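Last updated: April

How Old Is the Sofa? A Short History of Sitting Together

Our group wanted a topic everybody has at home, and the sofa won easily! We read old household lists in the Dendetley town library and then talked to people in our own families about where they sit and why.

The oldest list we found was from 1708. It names 52 pieces of furniture in one house and only one long seat with a back, kept in the best room. Everyone else got stools and benches. By the time our great-grandparents were setting up house, the long seat had moved to where the family spent its evenings, and it had grown soft (finally).

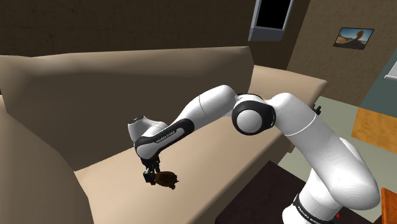
What People Told Us

We handed out 109 question sheets and loved reading them. Most people have "their" end of the sofa. A lot of them nap there, and 8 said they sleep better on it than in bed! Our favorite part was the things people keep on the seat: cushions, knitting, remote controls, and lots of little animals that somebody's kid won't allow to be moved.
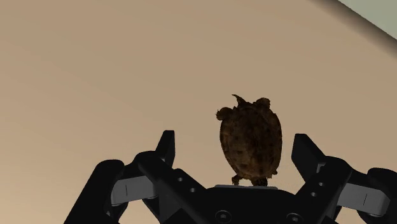 Fig. 2. Brown turtle, seen from above.

Next we'd like to find out when armrests got so wide. Ingeborg Fankhauser lent us her upholstery books, and we've only read the first one.

Comments

Memar: My grandmother's sofa had a plastic cover until she turned eighty. Great project!

Durrani: Did you ask about sofa beds?

Clukum: Left end, always.

Contact | Copyright Dendetley Student Projects | Back to top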